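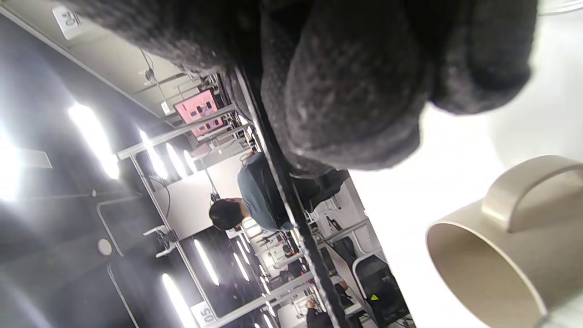 Page last changed: Tuesday, 16:40

Student project Paju, notebook, entry 12

Three of us came to the Flinville lab after lunch. The plan was short trials at the white tables, with a mug among the objects. Saved trial count before start: 1,575.

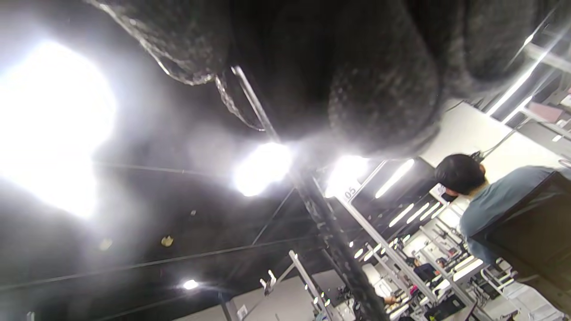
Work places on the 05 side.

I changed the closing speed to setting 3 and wrote it in the Brekska sheet — please do not change it back before we compare.

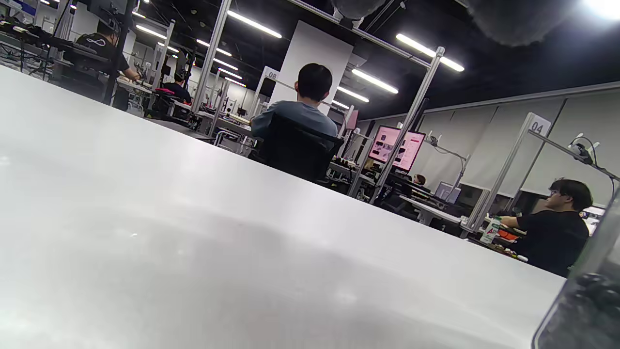

The Nakano script still names the folders wrong when two people save in the same minute. I will correct it tomorrow.

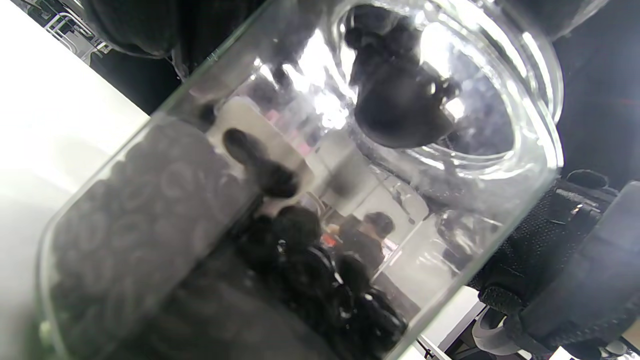 Glass jar with dark rings inside.

To do: ask for a second jar, copy the log, charge both batteries.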